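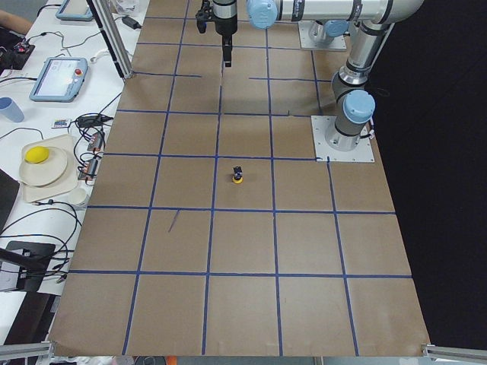 Bench 2, taped up, black and yellow piece in the middle cell.

February, 10.40

Judite says the grid is finished. I say it is taped, and I'll call it finished when somebody has put a rule on it. From where I stand the long lines are not parallel. The left one wanders off outwards as it comes towards you and the right one leans a bit the other way. She says that is just where I'm standing. Possible. I have been told that about a shelf before.

What I have on paper for the top is 900 across the front. Sadao's note from last month says 897. Same top, same edge, and both of us claim to have used the steel rule. Three millimetres doesn't matter for putting things down in squares, but it matters if we are going to write "cell width" in the log as though we knew it. Until it's settled I am leaving that column blank.

The tape is the blue Lencho stuff. The supplier's sheet says it lifts clean after 70 days. I don't believe it, on a brown top or any other. I'd like a strip of it on the offcut under the window, dated, so we find out there and not here. Also the short bit lying at a slant under the second full line, left of centre. It marks nothing on my plan. Judite thinks it was a start point for the old layout, Sadao thinks it is a scrap. Either label it or pull it up.

The cross lines bother me more. Some go the whole width, one stops at the mounting plate, and one row further back is in two halves with a gap in the middle. Fine if the gap is meant. The Dornano drawing shows that row straight through. So the drawing is wrong or the bench is, and I know which one people will use.

As for the piece, it has been stood between the second and third long lines with the yellow part towards the front. "Centred", according to the sheet. Centred on what? Measured from which side of the tape? If we take the inside edge one day and the outside edge the next we may as well throw it on.

To do:
Measure front edge again, two people, both write it down before talking. (me, Sadao)
Check 695 on the depth, I only have that secondhand.
Decide inside or outside edge of tape and write it on the bench sheet.
Judite to correct the Dornano drawing or the back row.
Test strip on offcut.

15.20. Sadao measured alone. Got 897 again. Doesn't count, see above.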